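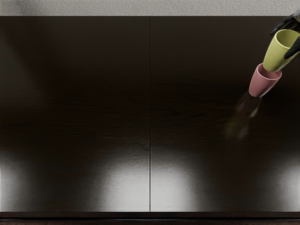 Questions I get about my tea club

How do I join?
Just send me a note through the contact page! I keep the club at 40 members, so there might be a short wait.

What comes in the box?
Two teas, always loose leaf. In November it was the smoky one from Fang and a green from Olley (my favorite so far, I drank way too much of it).

Do you sell teabags?
Nope, sorry. I tried the Bridar ones for a while and went right back to leaves.

My tea tastes bitter. Help?
Try 2 minutes in the pot and let the kettle sit a bit first. If it's still bitter, use less leaf.

Can I skip a month?
Sure, tell me before the 8th and I'll hold your box.

Where do you ship from?
My kitchen in Sinar, mostly late at night. I can't ship overseas yet, but I'm looking into it.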